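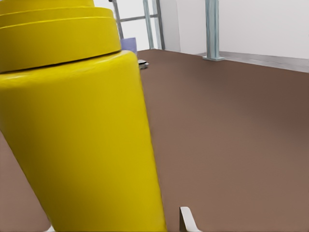

So the simulator finally works on my laptop, and I have been grinning since Friday night!

If you missed the earlier posts, I'm taking the evening robotics class again this spring, and for the final project we're split into teams of five. Each team has to get a robot arm to pick something up off the floor and put it somewhere else, first in simulation and then (if the simulated version passes) on the real arm in the lab. Our team is called Drillbridge. We picked the name in January, when we thought we would be doing something with drills and bridges, and by the time the project changed we had already put it on the shared folder.

Up to now I'd been running everything on the lab computers, which meant fighting for a seat on Thursday evenings. My laptop would load the world, think for a long time, and then show me a gray window. The fix was embarrassingly small. I had an old version of the physics library sitting in a different folder, and the program kept finding that one first. I deleted it, restarted, and up came our big yellow arm over its brown floor, with the white wall behind it. I may have yelled. My sister came in to check on me.

I love the viewpoint we've been using lately, too. For weeks I had the view set way up in a corner of the virtual room, like a security camera, and I could never tell how close the gripper was to anything. Barış Kahraman, who is on our team and has more patience than anyone I know, talked me into moving it down close to the arm. You lose the overview, and the arm takes up a huge chunk of the window, but you start to get a feel for how the joints move together. When you turn the shoulder even a little, the far end of the arm swings a LOT. I knew that from the math. Watching it go by at close range is a different kind of knowing, and it changed how I tune things.

Okay, the actual progress report, for those of you who are following along for the technical part (hi, both of you).

We have two controllers. The first one is called Güneş, which is Turkish for sun – Barış named it, and given the color of the arm it was an easy vote. Güneş plans the whole path ahead of time and then follows it. It's smooth and kind of beautiful to watch, but if the target isn't exactly where it expects, it goes confidently to the wrong spot and closes on nothing. The second one is Eltero, which is mine, and it corrects itself the whole way down. Eltero is jittery. On a bad run it hovers over the target shaking like it had too much coffee. But it does find the thing!

We gave both of them the same test last week, 21 tries each with the target moved a little every time. Güneş got 17 on the easy layout and then fell apart when we started turning the target at an angle. Eltero got fewer on the easy layout but hardly cared about the angle. So the plan now is to use Güneş for the long trip across the room and hand over to Eltero for the last stretch. Doesn't that sound simple? The handover is where all my evenings are going. At the moment of the switch the two of them disagree a tiny bit about where the arm is, and the arm does this quick little hop to settle the argument. In simulation it's cute. On the real one I would like there to be no hopping.

What helped most was slowing the handover down. We let both controllers run together for 20 steps and fade from one to the other, like turning down one song while you bring up the next. I tried a shorter fade first and the hop came back. I tried a much longer one and the arm drifted sideways before Eltero had enough say to pull it back. I'm sure there's a proper way to choose that number and I'm sure our instructor is going to ask me for it, so that's on my reading list.

The other thing I've been fighting with is the gripper fingers. Our collision model for them was too simple, a plain box around each one, so the simulator thought the fingers were fatter than they are and refused to go into tight spots. I spent a whole evening making a better shape for them, with the angled edge modeled properly. It runs a bit slower now. Totally worth it, because the "no valid path" errors have mostly gone away and I can stop seeing those words when I close my eyes.

I also need to say something nice about the Londance people, who are the team at the next bench. They're supposed to be our rivals, but they shared their script for saving every run to a log, and it has saved us so much retyping. We gave them our fade code in return. Their arm now does a smaller hop than ours and I am trying to be a good sport.

Next up is the check with our instructor, where we run the whole thing start to finish while she moves the target wherever she likes. If that goes well we get time on the real arm, and I've already asked Barış if I can be the one to press go. He says we should flip a coin. I've been practicing my coin flip.

If any of you have blended two controllers before and have a smarter way to pick the length of the fade, please leave me a comment! I'll be up late with the logs anyway, and there's leftover lentil soup to get me through them.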